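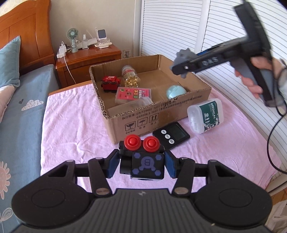
Attachment 1: open carton with toy train car, kitchen timer in front

Ticket: Age policy missing or wrong on cafe listings
Opened: 2020-09-06
Product: Distby venue directory, partner console
Reported by: Dilek Tokgöz, Grindosen Cafes
Assigned to: Dezső Katona
Priority: Normal
Status: Resolved, follow-up open

Report
Grindosen changed its admission rule in March. The upstairs rooms are adults only after lunch. The ground floor takes families all day. We entered this in the partner console as two room-level policies. The public listing shows "No children" for the whole venue, and we no longer appear when a visitor turns on the "Families welcome" filter. Parents have called to ask why they are banned. Two guests without children complained about the opposite: they booked upstairs in the morning expecting a child-free room.

Saving the policy page again returns error 500. The old text stays in place.

Reply, D. Katona
Please send the exact order of steps before the error and tell me whether the booking panel on your own site is the Veres one. Do not delete the room entries for now.

Reply, D. Tokgöz
Steps: Console, Venue, Rooms, Upstairs, Admission. Set minimum age to 18, start time 13:00, end time blank. Save. Error. It is the Veres panel, yes. If I put in an end time it saves, but the listing does not change.

Work log, D. Katona
Reproduced on the test venue (Faker). A blank end time is stored as null and the validator fails on it. That explains the 500. The help text says the field may be left blank to mean "until close," so the customer followed the instructions.

The filter problem is separate. The listing builder reads room policies and keeps the strictest one for the venue. It ignores both the floor and the hours. Any venue with one adults-only room is tagged "No children." Ran a query on live data: 373 venues have at least one room-level policy, and 96 of those carry the wrong tag.

The Veres panel pulls the room record directly and shows the hours correctly once an end time exists. No change needed on that side.

Workaround sent to customer
1. Set the end time to your closing time on each day.
2. Clear the venue-level field "Minimum age."
3. Tick "Families welcome in some areas."
4. Wait 5 minutes and reload the public listing.

Reply, D. Tokgöz
Done. The listing now says "Families welcome in some areas" and we are back in the filter. The upstairs hours are not on the listing, only in the booking panel. We need them on both. A guest who walks in has not seen the panel.

Work log, D. Katona
Validator patched, null end time accepted and shown as "until close." Tag logic changed to three values: all areas, some areas, none. Affected listings rebuilt. Hours on the public listing need a template change, moved to a separate request and linked here. Customer notified. Closing this one.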